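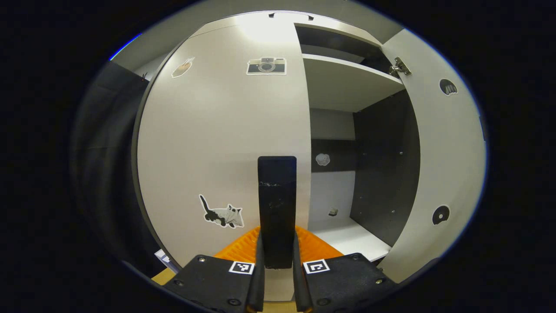
Attachment 1 - Sterkar hand-held gripper at the cabinet, right door open.

Ticket 3000 - Sterkar gripper kit, fingers do not close evenly
Opened by: Darmawan Nasution
Product support: Skondus

Dear support,

We have the Sterkar kit on trial at Jostgate since April. When I squeeze the trigger, the left finger arrives later than the right one. On cabinet doors it is a small problem, on small objects it is a big one. I have already cleaned the rail and tightened the housing screws, as the manual says on page 38. The behaviour is the same. Both markers are flat and well glued.

Reply from Jhosep Ccori, 2:40 pm
Thank you for the clear report. Please loosen the left housing by one half turn, close the fingers by hand, then tighten again. Do you see error 124 in the log?

Darmawan Nasution
No error 124. After your steps the delay is smaller - but I can still feel it. Before we decide to buy, I would like to try a new left finger. Can you send one before Saturday?

Status: waiting for part
2 comments | 0 shares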